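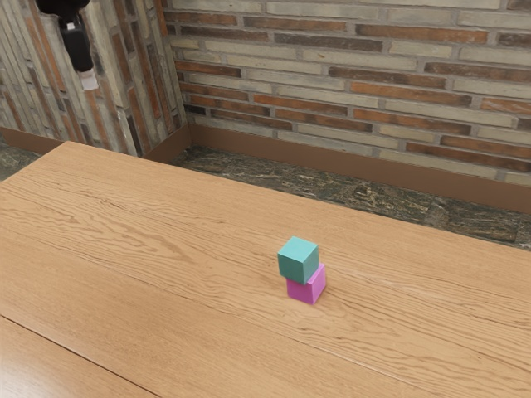 Two-cube stack in the simulator, teal on magenta, gripper up and clear.

Budgeting for a first arm and gripper, simulator first or hardware first?

Posted in Equipment and Purchasing
Viewed 607 times

lotholm_shop
We make small fixtures and want to buy one tabletop arm with a gripper next year. The job is picking up small blocks and stacking them in a tray so a person doesn't have to. I have been running the stacking task in a simulator on an office computer, and the screenshot is from that. I have to hand in a budget by the end of August.

What I can't work out is how much of the money should go to the arm and how much to everything else. The Pronora quote I got covers the arm, the controller and a basic gripper. It does not mention a table, a camera, mounting plates or training. Their sales person told me most shops add those "as needed," and I can't put that on a form.

Also, is it worth paying for a simulator license for another year, or should that money go toward a second set of fingertips and spare parts? Our blocks are small and we sometimes leave them a little off center on each other, same as in the picture.

Thanks for any numbers you can share.

benchtop_36
We bought a similar setup two years ago. The arm, controller and gripper came to 68 percent of what we spent in the first year. The rest was the table, guarding, a camera and mount, cables, an electrician, and time. Time was the big one. We planned two weeks for setup and it took almost 30 working days before it ran a shift without someone standing next to it.

Things missing from our first quote that I would ask Pronora about in writing:

Shipping and unloading
Mounting plate and bolts
Spare fingertips (ours wear, so we keep several sets)
Emergency stop and any guarding your insurance wants
Software renewal after the first year
Price of a service visit, including travel

On the table, don't cheap out. Ours was an old wood bench and it moved when the arm stopped fast. We replaced it with a steel one and had to redo all the positions. If you haven't bought a table yet, get the arm's footprint and weight first, then pick the table.

For the simulator, I would keep it one more year. You can try the layout and check reach before you cut any metal. I would not use it to decide on grip force or fingertip material. Buy one extra set of tips and test with your own blocks.

Çınar
just get a used one. we got ours from a Lirkodik reseller and it works fine. ask for the hours on it and if the controller is included, ours wasn't

lotholm_shop
Thank you both. I sent Pronora the list and asked for each item on its own line. The bench we had in mind is wood too, so I am adding a steel table to the form. Used is probably out for us because accounting wants a warranty, but I will ask what a refurbished one costs with 36 months of coverage.

benchtop_36
Get the coverage start date in writing as well. Ours started when it shipped, and it sat in the crate for a month.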